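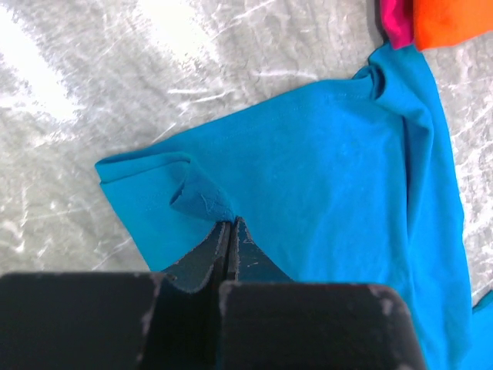 I finally got hands-on with the Woler folding kit, the two-arm one Skotinton lists at $3532, and I've got thoughts! Mostly about fingertips. They taper to a point, so they can pinch just a little corner of a T-shirt, like the turquoise one I picked, but wow, do they get scuffed – there are pale chips all along the edges. I'd want spares in the box at that price.

Search this blog Go
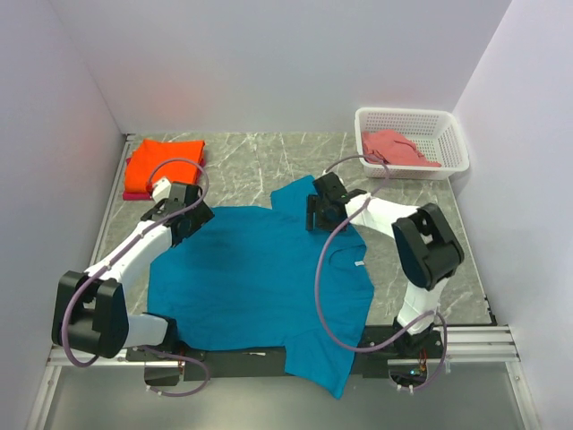

Setup is mostly cable wrangling. Muchen Zeng warned me about it and I didn't listen. Each arm gets its own mauve hose, and they're long and loopy, so on the right side you get this big sweep hanging right over the shirt. I'd buy shorter ones if they sold them. I do like that there's room at the back for a basket and a folded stack (orange-red on top looks great on that gray marble).

The cheaper Hullent kit is $2109, but I haven't tried it yet. Maybe in January.

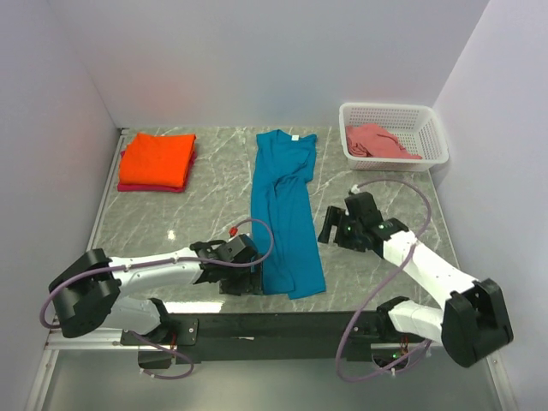 Would I buy it?

At full price, no. On sale, I'd be very tempted – I really hate folding laundry.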